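**9th February — cloth handling, student team (Penner bench)**

Sunday session and a really good one! We're up to 3481 logged attempts since the project started, and the folder is finally sorted into rolls, folds and flat pickups, so next week's crew won't have to dig.

Spent the first hour on the wrist view. The old crop was throwing away the lower part of the image, so I put it back to full size and reran the Plidora labeler on a batch of 569. Much happier with the edges now.

Then on to rolls, my favorite part. The task for the Saltov challenge in June is to pick up a rolled cloth and stand it on end. Grip force set to 2 on our scale (the script goes up to 1000, don't ask the script why). I love how much the fabric gives you to look at up close — all those little ridges and stitches.

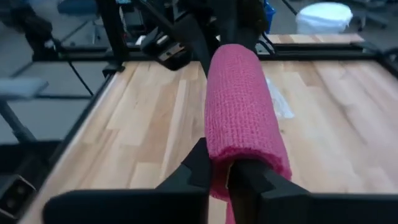
**Grip notes**

One fingertip inside the open end, the other outside, a single layer pinched between them. The roll stands up nicely from that, with a slight lean to the left at the top. I'd like to try the same pinch a bit deeper and compare the lean.

To do:

- save the pose as "rim pinch" in Prereo
- same roll, other end
- ask if we can have the bench Tuesday too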